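Search this site
Search

Bench notebook - old Dell desktop, strip and check
27/03/2022 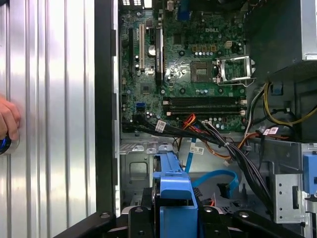
Side open, socket bracket flipped up, no CPU and no memory in the board.

Back on the Lelham machines. I want this one down as properly as I can manage, seeing as my notes from October are mostly arrows and a coffee ring and poor Bláthnaid had to ring me to ask what half of them meant. Sorry again!

So, the side panel. It's the ribbed silver one on a hinge, and I do like a hinge. You don't end up with a loose sheet of metal leaning on your shins all afternoon. The trouble is it won't stay put by itself on our bench (the bench slopes, we all know the bench slopes), so it wants a hand on it or something heavy behind it. I tried the tin of screws and that was fine until I needed a screw.

Board is the green Dell one. Socket is bare and I've had a good look across the pads with the magnifier and the desk lamp down low. Couldn't find any damage, though there was a bit of grey fluff near one corner that came away with the blower. Please don't go in there with a brush. I know it's tempting, I've done it, I've also killed a board doing it. If the processor isn't going in the same day, the plastic cover goes back on and the bracket comes down over it. Covers are in the Bollitz drawer, left side, under the thermal paste.

Memory next. There are four slots and none of them had a stick in when I was working on it, so whoever picks this up will be starting fresh. I'd go one stick first, get it to post, then add the second. Yes it's slower. I lost most of an afternoon last time chasing a beep code that was only a stick sitting a hair too high at one end - the latch had closed far enough to look right from where I was standing. Push both ends, then have a look at it from the side.

Cables. Oh, the cables. It's one fat black bundle that runs over the floor of the case and off to the drives, and it gets in the way of everything down low. There's a barcode label wrapped around it and I've left that alone, and the one with the red markings too. McGrath wants every label kept on, even the scruffy ones, and it's easier to leave them than to have that conversation again. I'd like to tie the bundle back with a couple of velcro straps before the drive goes in. No zip ties please, we only end up cutting them off again and I'm still finding the ends in the carpet.

The blue SATA port is an easy one to spot, so the boot drive can go there. Check what's plugged in just below it before pulling anything, and write down which way round it sat.

I ran an eye over the capacitors as well. Tops all looked flat to me, including the row by the memory slots, which I went over twice with the lamp. No crust around the bases that I could find. I'd still give it a long burn-in once it's together, say 7 hours, and leave the side open for the first bit so you can hear the fan properly.

Time on the bench was 93 minutes, but a fair whack of that was hunting for the long Phillips. It was in the Briten toolbox, in the tray with the tape. It lives on the pegboard!! Colour the handle if we have to. I've got some orange tape at home.

Still to do:
- find a matching processor, try the antistatic box on the top shelf first
- two sticks of memory, same size and same speed if we've got them
- fresh coin cell while it's open, they're cheap enough
- velcro straps on the bundle
- wipe down the ribbed panel, it holds fingerprints like you wouldn't believe
- enter it in the log as number 46

Bláthnaid, if you get to it before me, the four-pin power plug above the socket is the one I always forget. The fans will spin and nothing else happens and you'll start blaming the memory. Plug it in first, while there's still room for your fingers. I'm back in after lunch tomorrow and I'll bring the tape.

Last updated 5 days ago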